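The basket on the white table

18 Feb 2020

In November I promised to write more about small things in our apartment, and then I did not write for many weeks. So today I continue with a very small thing, the basket.

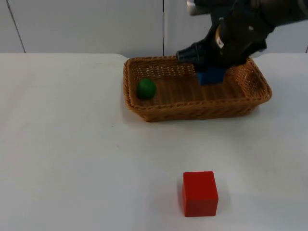 I bought it in a shop called Hidayat, two streets from my work. I had gone in for a lamp. The lamp was too expensive and a little ugly, so I came home with a basket. It is a low one, rectangular, the color of honey, with a thick braided edge and small diamond holes in the sides. In my first language we have one word for this kind of flat basket for bread and another word for the deep kind for potatoes. In English I must say "basket" for both, and it always feels to me like something is missing.

For the first 2 months it had no job. It stood on the shelf in the hall and collected keys, receipts, a dead battery, the paper from the Pimum delivery with the wrong apartment number on it. I think every home has such a place. I wanted to stop this, but when I took the basket away, the same things simply lay on the shelf without a basket, and it looked worse.

Then I made a rule for myself. What goes in the basket must be out of it again by evening. A block can lie in it during the day, or a toy, or my gloves – but before I turn off the light in the room, I carry each thing to where it lives. It takes nearly 8 minutes, and most of this time is walking to the bathroom and back.

The hard part is the things which do not live anywhere. I have a short cable from Turkix that does not fit any device I own today. I am afraid to throw it away. For such things I now have a box in the closet, and I allow myself to open it only when I am looking for something. So far I opened it once, for tape, and the tape was in the kitchen.

About cleaning. A woven basket keeps dust and crumbs in the corners, and a wet cloth only pushes them deeper. I use an old, dry paintbrush, the wide one. I turn the basket upside down, knock on the base with my hand, and brush along the strips and not across them. After this I leave it by the open window for one hour. My neighbor puts hers in the shower, but I did not dare to try.

I looked also at the storage boxes from Fokgate, the gray ones with a lid. They are good for winter clothes. For every day I do not want a lid, I know myself too well. If I cannot see the things, I will not put them away.

Next time I would like to write about the kitchen drawer, if I find the courage to empty it first.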